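How Air Keeps Things Warm, Quiet and Safe

A children's guide to trapped air
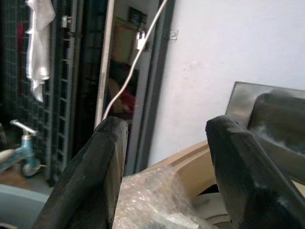
Air is a mixture of gases. Most of it is nitrogen, and most of the rest is oxygen. It has mass, it takes up space, and it pushes on everything it touches. It can also be shut inside other materials, and a great many useful things are made by doing so. A woollen jumper holds air between its fibres. A loaf of bread holds air in its crumb. Bubble wrap, like the crumpled heap of it in the picture, holds air in small round pockets in clear plastic. The plastic is thin and weighs very little, and the air inside does most of the work.

What is air made of?

Air is made of very small particles called molecules. They are far too small to see, even with an ordinary school microscope. They move all the time and in every direction, and they bump into each other and into anything in their way. In a solid, such as a brick, the particles are packed close together and can only shake on the spot. In a gas they are spread far apart, with empty space between them.

Two facts follow from this. The first is that a gas can be squashed into a smaller space, which is hard to do with a solid or a liquid. The second is that heat passes through still air slowly. Both facts matter in the rest of this guide.

Air as a cushion

When you press on a sealed pocket of air, the molecules inside are pushed closer together. They hit the walls of the pocket more often. This is called a rise in pressure. The harder you press, the higher the pressure becomes, and the more firmly the pocket pushes back.

Suppose a cup is dropped on a hard floor. It stops in a very short time, so the force on it is large and it may break. If the same cup lands on a layer of air pockets, the pockets squash as it comes down. The cup takes longer to stop, and the force on it is smaller. Bicycle tyres and inflatable mats work in the same way.

If the wall of a pocket splits, the air escapes and the cushion is lost. This is why air cushions are often divided into many separate pockets. When one fails, the others still hold.

Air as a blanket

Heat moves from warm places to cool places. It can travel in three ways.

Conduction is heat passing from particle to particle. Metals conduct heat well. Air conducts it badly.

Convection is heat carried along by a moving liquid or gas. Warm air rises above a radiator and cooler air moves in to take its place.

Radiation is heat travelling as waves, as it does from the Sun to the Earth. It does not need any air at all.

A material that slows heat down is called an insulator. Still air is a good insulator, but moving air is not, as it carries the heat off by convection. The trick is to divide the air into spaces too small for it to move about much. Wool, feathers, foam and fur all do this.

Birds fluff up their feathers in cold weather. The feathers do not make any heat. They hold a thicker layer of air next to the bird, and the heat made by its body leaves more slowly.

An insulator works in both directions. A woolly hat wrapped round a bottle of cold water will keep it cold for longer, as heat from the room is slowed on its way in.

Wet wool is a poor insulator. Water fills the gaps where the air was, and water conducts heat better than air does.

Air and sound

Sound is a vibration that travels through a material. It needs something to travel through, and air will do. When sound enters a soft material full of tiny connected gaps, the moving air rubs against the fibres. Some of the energy of the sound turns into a very small amount of heat. Less sound comes back out.

An empty room with bare walls echoes. The same room with curtains, a carpet and a sofa echoes much less. Sealed pockets are less useful here, as the sound cannot easily get in among them.

Try it yourself

You will need 2 identical mugs with no handles missing, a thick sock, a thermometer and warm water from the tap. Do not use water from the kettle. Ask an adult to check the water first.

Pull the sock over the outside of one mug. Leave the other mug bare. Pour 80 millilitres of warm water into each. Measure the temperature of both and write it down. Measure again every five minutes until you have six readings for each mug.

Draw a graph with time along the bottom and temperature up the side. Use a different colour for each mug. The steeper line shows the faster cooling.

Heat also leaves through the top of the water. Repeat the test with a saucer on each mug and compare the graphs – the lines should be less steep.

Words to know

Conduction: heat passing from particle to particle.
Convection: heat carried by a moving liquid or gas.
Insulator: a material that heat passes through slowly.
Molecule: a very small particle made of atoms joined together.
Pressure: how hard something pushes on each part of a surface.
Vibration: a quick movement back and forth.

Written by Tainá Brandão. Experiment checked by Bilal Haddad.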